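The Modau Jig

Entry one. Parts

Thịnh Mai kept the build log in the same form he had used at Vasilakis, one heading per job, because it was the only form he knew. The firm had let him go in April. The log continued without the firm.

The machine was to be a sorting arm for the shared workshop in Unomthorpe, to be called the Modau after the street where he had bought the motors. It would pick one object from a surface and put it on a plate. The workshop had given him a shelf, a key and 200 pounds. He had spent 279.

The base was cut from a scrap of worktop. The shoulder motor ran warm under load, so he fitted a larger bracket and noted the screw size. The elbow was sound. The wrist had four degrees of slop in it, which he recorded as 4 and underlined.

Entry two. Table work

His aunt let him have the dining table on condition that the cloth stayed on. The cloth was checked, teal and pale blue and white, and he wrote that this was a poor background for edge detection and a fair one for honesty. The Modau would have to work on tables that belonged to people.

Before the arm could do anything, it needed to be shown. He wanted 1,000 grasps by hand, fingers open, fingers closed, fruit up, fruit down. His aunt took one gripper and he took the other. She held hers the way she held an iron.

"Which one do I take?" she said.

"The orange."

"It is already next to the plate."

"Next to is a fail."

She considered the plate, and then the orange. He wrote down the time.

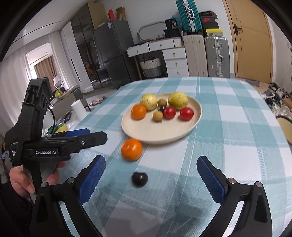
Entry three. Faults

Dark fruit, glossy: the depth reading drops out at the highlight. Cause known. Remedy, change the lamp.

Red fruit: marked by the pads at full force. Force reduced by a third. His aunt ate the marked ones and asked that this be logged, so it was.

Pear shape: turns in the grip if taken at the narrow end. She had found this out before he did and had been taking it by the wide end all evening without comment. He went back through the files and saw that her grasps were cleaner than his in every class. He relabelled the sets. Hers became the reference.

Entry four. First run, 17 July 2024

Arm bolted to the bench at Unomthorpe. Supply from Merkent, second-hand, steady. One plate, one orange.

The Modau went out slowly, stopped short, and dipped its wrist a little to the left before it closed. There was no line in the code for the dip. Thịnh ran it again and it dipped again. He thought of the ironing board in the hall — the small drop of her wrist at the end of each sleeve.

He checked the slop. It was still 4. He had the new bearing in his pocket, and he left it there and started the next run.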